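Foro > Taller y club > Equipamiento y presupuestos
Tema: Brazo para la mesa de ajedrez 5x5: ¿lo compramos o seguimos con el simulador?
Página 1 de 1

nabil_awad
Buenas. Abro hilo porque en el chat del club esto se pierde entre memes. Tenemos que decidir antes de agosto si metemos dinero en un brazo con pinza para el proyecto del tablero pequeño. He pedido precio a dos sitios. El modelo Tanska con pinza de dos dedos se queda en 2.342 euros, transporte incluido. El de Edix es más barato en el papel, pero la pinza va aparte, y el cable de la pinza también va aparte, y cuando pregunté por el soporte de mesa me mandaron otro PDF.
Mi impresión de partida: no me creo ninguno de los dos presupuestos. Si alguien ha comprado algo parecido, que cuente qué le cobraron al final.

Leszek_S
Yo compraría el Tanska y a correr. Llevamos desde el invierno moviendo piezas en pantalla y la gente se aburre. Un brazo de verdad encima de una mesa trae socios.

nabil_awad
¿Cuántos socios, Leszek? Porque eso mismo se dijo de la cortadora láser y ahí sigue, con una funda encima.

Leszek_S
La láser se usa.

idanolte
La láser la usas tú.

Entro en lo del dinero, que es lo que me toca. Tenemos la partida de equipamiento y no da para el brazo entero, habría que tirar de la reserva. No digo que no, digo que quiero ver una hoja con todo: brazo, pinza, base, fuente de alimentación, seta de emergencia, mesa que no cojee, y repuestos de los dedos. En el presupuesto que subió Nabil los dedos de recambio salen a 253 euros el juego. Por dos trozos de goma y plástico. Que me explique alguien qué llevan dentro.

gorhag
Hola, soy Jörg, escribo poco por aquí. En mi trabajo compramos un brazo de gama parecida y los repuestos de los dedos fueron lo que más nos dolió. Las almohadillas se desgastan, sobre todo si agarras cosas finas y redondeadas, que es exactamente lo que es un alfil. Presupuestad al menos 3 juegos el primer año.
Otra cosa: mirad la apertura máxima de la pinza. Los comerciales la ponen en grande como si fuera lo importante. Para piezas de ajedrez lo que os importa es lo que ocupan los dedos por fuera cuando están abiertos. Si la casilla es pequeña, vais a tirar la dama cada vez que vayáis a por el peón de al lado.

nabil_awad
Eso es justo lo que me preocupa y lo que no sale en ninguna ficha. Le escribí a la distribuidora preguntando la anchura exterior de la pinza abierta y me contestaron con la carga máxima en kilos. No voy a levantar un yunque, voy a levantar un peón.

Leonie G.
A ver, un poco de orden. Yo llevo la parte del simulador y creo que estáis discutiendo la compra sin haber agotado lo que ya tenemos gratis. La escena está montada: mesa, tablero de cinco por cinco, unas pocas piezas de final de partida y la pinza. Puedo cambiar el modelo de pinza en una tarde y mirar si entra entre dos piezas o no. Os subo una captura al final del hilo para que la tengáis delante cuando opinéis.
No digo que el simulador sea la verdad. Digo que si ahí ya choca, en la mesa va a chocar peor.

Leszek_S
Y si ahí no choca, tampoco te garantiza nada. En el simulador todo va fino. Las piezas no resbalan como resbalan, la mesa es perfectamente plana, nadie le da un codazo. Se puede estar tres años simulando y no mover un alfil.

Leonie G.
De acuerdo con la mitad. El rozamiento me lo creo poco, sí. La geometría me la creo bastante más, siempre que alguien me dé las medidas reales de la pinza, y volvemos a lo que dice Nabil: no las dan.

gorhag
Pedid el fichero CAD. Si no os lo pasan antes de comprar, mala señal. A nosotros nos lo pasaron después de firmar y estaba mal, era el de la versión anterior.

idanolte
¿Mal cuánto?

gorhag
Lo suficiente para tener que rehacer el soporte. No quiero dar la cifra porque todavía me enfado.

nabil_awad
Apunto "CAD antes de pagar" en la hoja.

Por cierto, he mirado también la opción de alquiler en Storkstead. Cobran 246 euros al mes con permanencia. La permanencia no la ponen en la página principal, está en las condiciones, en un desplegable. Les pregunté qué pasa si lo devolvemos antes y me dijeron que "se estudia caso por caso". Conozco esa frase.

Leszek_S
Pero alquilar te deja probar. Es lo razonable si tenéis tantas dudas.

idanolte
Alquilar con permanencia es comprar a plazos sin quedarte el cacharro. A ese precio mensual, en diez meses has pagado más que el Tanska nuevo y encima lo devuelves. He hecho la cuenta dos veces porque no me lo creía.

Leszek_S
Nadie habla de diez meses.

idanolte
Las condiciones hablan de doce. Página cuatro.

wubshet_fan
¿Y uno de segunda mano? En el tablón de anuncios hay un Wubshet de los antiguos, dice "poco uso". Vendedor con cero valoraciones, eso sí.

nabil_awad
"Poco uso" y sin foto de la placa con las horas. Paso. Si alguien va a verlo en persona que pida encenderlo delante y que lo deje moviéndose un buen rato, que el primer minuto lo aguanta cualquiera.

gorhag
Y que mire si el software todavía se puede descargar. El brazo viejo que tenemos en el almacén funciona perfectamente, lo que no funciona es el portátil con el que se hablaba.

Leonie G.
Vuelvo a mi tema porque nos vamos por las ramas. Propongo gastar cero euros de momento y hacer una lista de jugadas que queremos que el brazo sepa hacer en el tablero pequeño. Coger el peón del centro. Coger el rey de la última fila por el lado lejano, que es lo que más alcance pide. Llevarse una dama que tiene un peón en diagonal. Con eso se puede ir a un vendedor y decirle: enséñame esto. En vídeo, sin cortes. Si no quiere, ya sabemos algo.

Leszek_S
Ningún vendedor te va a grabar un vídeo por un pedido de un solo brazo.

Leonie G.
Entonces que no cobre lo que cobra. Lo digo en serio, son más de dos mil euros para un club que discute el precio del café.

nabil_awad
+1 a la lista. Yo añadiría piezas altas y bajas juntas. Un rey y un peón no se agarran a la misma altura, y las fichas técnicas enseñan siempre un cubo.

idanolte
+1 también, y porque es gratis. Pero pongo una condición: si en la lista hay algo que se puede resolver comprando un tablero más grande, se compra el tablero más grande. No voy a pagar una pinza fina para no cambiar un trozo de madera.

Leszek_S
El tablero pequeño era la gracia del proyecto. Partidas cortas, cabe en una mesa, lo llevas a una feria.

idanolte
La gracia era no arruinarse.

gorhag
Aquí le doy la razón a Leszek en parte. Un tablero más grande pide más alcance, y más alcance pide un brazo más caro. Se os puede ir por el otro lado. Mirad el alcance útil con la pinza apuntando hacia abajo, que es bastante menor que el del catálogo.

idanolte
Vale, lo retiro a medias. Quiero ver las dos cuentas en la hoja.

nabil_awad
Resumen de cómo está la hoja ahora mismo, sin decidir nada:
Tanska: precio cerrado, falta anchura exterior de la pinza, falta CAD, recambios caros.
Edix: precio abierto, todo aparte, no han contestado al segundo correo.
Storkstead: alquiler, permanencia de doce meses, descartado salvo que la quiten.
Wubshet usado: que vaya alguien que no sea yo.
Tablero grande: pendiente de que Ida y Jörg hagan números.

Leszek_S
Que conste que yo sigo votando comprar. Con tanta hoja se nos pasa el precio.

nabil_awad
Consta. El precio "válido hasta fin de mes" lleva siendo el mismo desde que lo miré la primera vez.

Leonie G.
Subo la captura prometida. Es la pinza abierta al borde de la imagen, todavía lejos de las piezas, con el tablero en posición de prueba. Fijaos en el peón blanco del centro y la dama en la diagonal, que es el caso de la lista, y en los dos reyes en la fila del fondo. El que tenga la anchura real de algún modelo, que me la mande por privado y lo pruebo con esta misma posición.

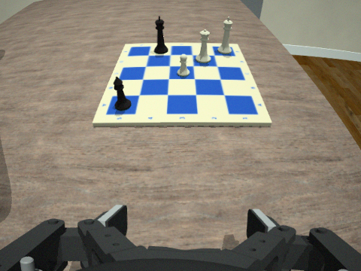

Captura: Leonie Görtz, simulador del club. Render, no es foto.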